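1/ New write-up from our side at Stiltley, posted Tue 14 April. Subject: how much of a manipulation policy's success in simulation comes from the wrist view, and how to measure that without retraining the policy for every condition. Thread covers the method, the main result and the parts I am less sure of.

2/ Background. Most policies we work with take two image streams, one from the wrist and one from a fixed viewpoint in the room, plus joint positions. The usual test is to drop one stream, retrain and compare. That mixes two things: what the trained policy uses, and what a different policy could have learnt.

3/ Flurier leaves the weights alone. At a chosen point in the rollout we swap one stream for the same stream from another rollout of the same task, matched on joint positions. The image is still a valid render and the arm is in nearly the same pose. Only the objects and their placement are wrong.

4/ We then measure how far the predicted action moves compared with the unswapped input. Do that along the whole rollout and you get a curve for each stream, in the same units, on the same policy.

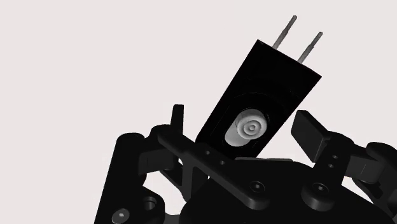

5/ Matching on joint positions matters more than we expected. With random swaps the wrist curve is high everywhere, mostly from the fingers being at the wrong opening. A policy can read its own gripper state off the image, and a mismatch there swamps everything else.

6/ So the match includes finger opening, with a tighter tolerance than for the arm joints. Tolerances are in the appendix. If you only copy one setting from this work, copy that one.

7/ Test set is Plindstead: 19 tabletop tasks, all simulated, 200 rollouts per task. Object placement is drawn again for each rollout. Lighting is fixed within a task. Tasks where the object is out of view of the fixed camera at the start are left out of the main table and reported on their own.

8/ Policies: 3, all trained on the same demonstrations, differing in how the image streams are joined. One joins them early, one late, one with attention across both. Same action head throughout.

9/ Main result. On the late-join policy, the fixed view dominates during the approach and the wrist view takes over shortly before contact. That is the textbook story. The handover point is stable between rollouts of the same task and shifts between tasks, mainly with object height.

10/ The early-join policy doesn't show it. Its wrist curve is low for the whole rollout, contact included. It still succeeds on the easier tasks, so success rate on its own would not have flagged this.

11/ We checked whether that was an effect of image scale. Resizing the wrist stream before the join moved the curve a little. The gap to the late-join policy stayed.

12/ Clutter. Each task has a plain version and a version with extra props, which the policy never has to touch. Lamps, candlesticks, signage, small figurines, that kind of thing. The fixed-view curve rises in the cluttered version on all the policies, including at points where the arm is nowhere near the props.

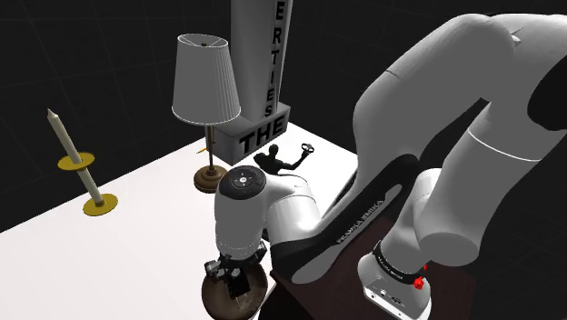
13/ Reading of 12: the policy is responding to props that carry no task information. Success drops as well, though the two don't line up task by task. Tall props seem to be worse than flat ones. We didn't control for colour, so treat that as a remark and no more.

14/ Failures. We went through 917 failed rollouts by hand and tagged each with the phase where it first went wrong. Where the tag was "grasp", the wrist curve tended to be flat in the steps before. Where it was "approach", the curves looked much like those from successes. The method has little to say about that second group.

15/ Limits. Everything is in simulation, with one arm and one gripper. The swap assumes you have enough rollouts to find a close match – with a small pool the match gets poor and the curves get noisy. Long tasks with several grasps need matching per phase, which we do by hand at present.

16/ Comparison with Ortuño, the masking approach several people have asked about. Masking paints part of the image a flat colour, so the policy sees something it never met in training. On our policies, masked and swapped curves agree during the approach and part ways near contact, where masking gives larger values. We think the swap is closer to what one wants there. The masked runs are in the repo for anyone who would like to argue the other way.

17/ Cost: no gradient steps, only forward passes on stored rollouts. The matching is the slow part. There is a cached index for Plindstead so you don't have to build it yourself.

18/ Code and index are up. The per-phase tagging tool needs tidying and will follow in September. Bug reports on the matching code are welcome, particularly for grippers with a different finger range.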